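Got a comment last week from Nima Farahani asking why I never use wandering monster tables anymore, and my answer got too long for the comment box, so you get a whole post out of it. Fair warning, I'm going to be cranky about some stuff people love.

First off, I used to be a wandering monster guy! My first real campaign (the Volgate game, if anybody reading this was around for it) ran on a d100 table I'd typed up myself, with 43 separate entries and a bunch of "roll again twice" nonsense at the top end. I was so proud of that thing. We rolled every two hours of game time, every single session, and I can remember maybe three of those fights. One of them I only remember because Lorraine Tindall's cleric fell down a well in the middle of it.

That's my beef, right there. The roll says four bandits, so everybody stops what they were doing, I draw a squiggly road on the mat, we fight four bandits, and an hour later we pick up the conversation that was getting good before the bandits showed up. Only now it's lost its steam and somebody's ordering pizza.

I know, I know, the old school answer is that you're supposed to roll reaction and distance and have them be doing something when you meet them. Haruna Shibata has been telling me this for years and she runs a fantastic game that way. She'll roll up six goblins and by the time the dice stop moving they're a wedding party with a missing groom. I can't do that. I freeze up, and then they attack.

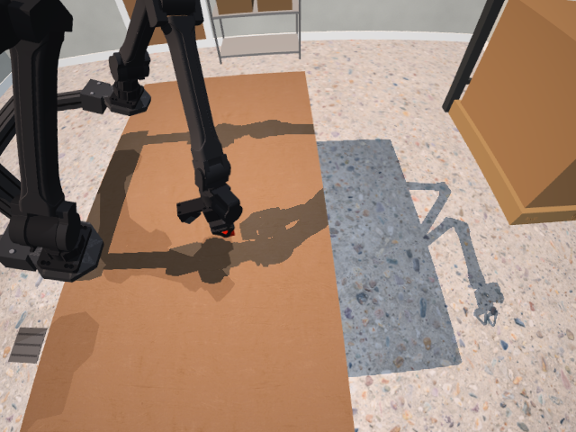
So what I do now is write two encounters before each session, just two, and both of them have to want something from the party. They don't have a place on the map. If the players go north they meet the toll collector from Nkosi in the hills, and if they go south they meet him at the ferry. Some of you are already typing the word "railroad" at me, and I get it, but I don't think it's the same thing. They can rob him, skip him, hire him, whatever they want. In our current game they took him along and he's been eating their rations since February.

The one place I'll still defend the dice is a proper dungeon. Down in the Ullomero vaults the clock matters, torches matter, and if you spend forever poking at a statue then something ought to come sniffing around. I keep a tiny table for that, six entries, and when one gets killed off I cross it out for good. My players figured that out pretty quick and started hunting the list on purpose, which made for a couple of great nights.

But overland? Nah. Kastriot Petkov wrote up a wilderness supplement with 180 encounters in it, he sent me a copy, and it's a terrific read. I've stolen a bunch of them. I just picked the ones I liked and never rolled on it once, and I kind of suspect most people who buy these books do the same and feel a little guilty about it. Don't! Steal the haunted beehive, it's on the Nerkby marsh list and it's the best thing in there.

Next time I'll get into morale checks, where I'm way more of a grouch about doing it the old way.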